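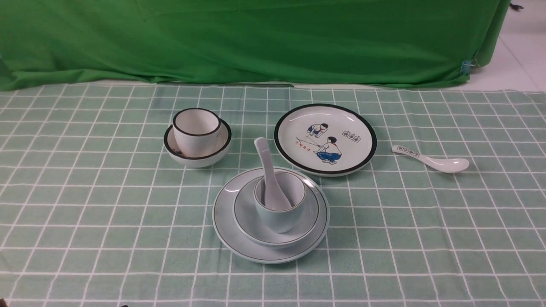 Greer Kerr told us in the first interview that clearing had always been the job you gave to whoever was newest, and that within a month of the arms arriving it had become the job you gave to whoever had been there longest. Several of the other staff said much the same in their own words, and the remark set the direction for the rest of this section.

4.2 Stacking and clearing at the Lidbridge site

Lidbridge is a dining hall run by Plivard. Before the change, one shift of kitchen staff cleared, stacked and racked all tableware by hand. After it, sorting and stacking moved to a bench with two arms, and the staff who had done the work by hand were asked to set out the dishes, watch the bench and step in when needed. We spent 45 hours at the site and logged 613 stacking runs. Figure 3 is from the bench used for practice runs, where new dish types were tried before they went into service.

The tableware matters more than we had expected. Plates and bowls nest in a way that people learn in a day or two, but cups and spoons do not nest well, and most of the disagreement between staff was over these. Some wanted spoons collected first and kept apart. Others had always stood a spoon in the top cup and carried the lot together, and saw no reason to stop. The work instructions written by Koskela, the firm that supplied the bench, did not mention spoons at all in the first version. A page was added in September after the staff asked for one.

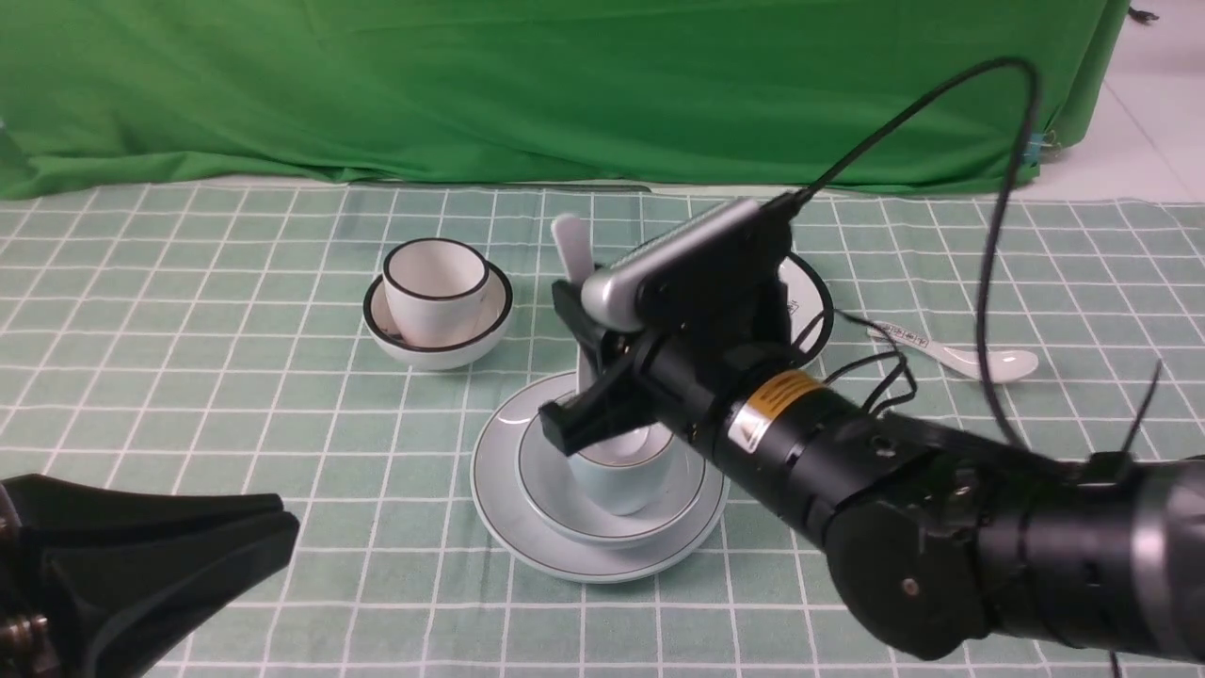 Figure 3. Practice bench at Lidbridge. One gripper is lowered into a cup on a stack of dishes; the second is at lower left.

Staff described three kinds of work that had not existed before. The first was setting out, meaning the placing of dishes where the arms could reach them. The second was watching. Workers on the bench were expected to stay within reach of the stop button for the full 90 minutes of a session, and most found this more tiring than clearing by hand. Onni Kauppinen compared it to riding in a car with a learner driver - you are not doing anything, but you cannot look away either. The third was writing up stops, which was done on a form at the end of each session. Of the 613 runs, 54 were stopped by a person. The forms give a reason for most of these, though the reasons are short and the handwriting is often hard to read.

Pay grades did not change during our visits. The job title did, from kitchen assistant to bench operator, and people had mixed feelings about it. Two workers liked having something new to put on an application. Others pointed out that they still mopped the floor at the end of the shift and that the title did not cover mopping.

The loss mentioned most often was talk. Clearing by hand had been done in pairs, side by side at the sink, and the bench needs one person at a time. On Friday afternoons, when the hall closes early, the staff went back to clearing by hand for the last hour. Management had planned this as a fallback drill. The staff treated it as the good part of the week, and shifts on that day were traded for more often than any other.

Section 4.3 turns to the stop forms and how supervisors used them.

Related items
Shift length and attention at shared workbenches
Handover notes in the Ciline laundry study
Who writes the work instructions? Interviews with suppliers and staff
Job titles after automation: a short review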